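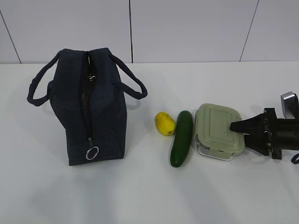 Rendport makes zipper repair free through July

RENDPORT, Mar 5, 2021. The Rendport repair room will fix zippers on fabric bags at no charge through the end of July, the town's library and recreation office announced this week. The offer covers duffels, totes, backpacks and tool bags. Coats and tents are still charged at the usual rate.

Zippers are the most common job the room sees. Last year it took in 663 items, and almost half of them were bags with a zipper that had split, jammed or lost its pull. Most of those bags were otherwise in good shape. The fabric was sound, the handles were still sewn on tight, and the owner only wanted the thing to close again.

The free period is paid for by a $2,000 grant from Stemel, the canvas and webbing supplier on the east side of town. The money will go toward sliders, ring pulls, heavy thread and zipper tape in black and navy, the two colors people ask for most. Drellotine, the sewing shop on the square, is lending a second heavy-duty machine until the program ends.

Owners can drop off bags at the repair room, which is in the basement of the library annex. Use the side door on the parking lot. Bags should be empty and clean. Check side pockets and the space under the bottom panel before coming in. Anything left inside will be put in an envelope and kept at the library front desk.

A simple job, such as a new pull or a replacement slider, is normally done while the owner waits. A bag that needs a new length of zipper will be kept for up to 11 days. The old zipper has to be picked out by hand along both sides, and on padded bags the tape is often caught in the same seam as the lining, so the work goes slowly. There is a limit of two bags per household at one time.

The room will also look at handles. Loose stitching where a handle meets the bag can be redone under the same offer if the fabric around it is not torn. Torn fabric needs a patch, and patches cost $7 each, including thread and labor. Leather bags, hard cases and anything with wheels cannot be accepted.

For bags that are not yet broken, the repair room has put out a one-page sheet on zipper care. It suggests brushing grit out of the teeth with an old toothbrush, closing the zipper before washing, and keeping loose threads trimmed. A slider that leaves the teeth parted behind it has usually worn wide and can often be replaced without touching the rest of the zipper. Pulling harder tends to bend the tape and turns a short job into a long one. The sheet is free at the annex and at both branch libraries.

Two evening classes on replacing a slider at home are planned for spring. Each has room for 11 people, and those taking part should bring a bag of their own to work on. Tools will be supplied. The classes will be held upstairs at the Štěpánek Hall on Mill Street, where there is better light and more table space than in the annex. Sign-up opens at the library desk next week, and dates will be posted there.

Bags that are not picked up within two months of being finished will be given to the school supply drive.

The repair room's regular hours have not changed. A list of accepted items and current prices is posted by the side door.

Contact the news desk | © 2021 Rendport town news | Back to top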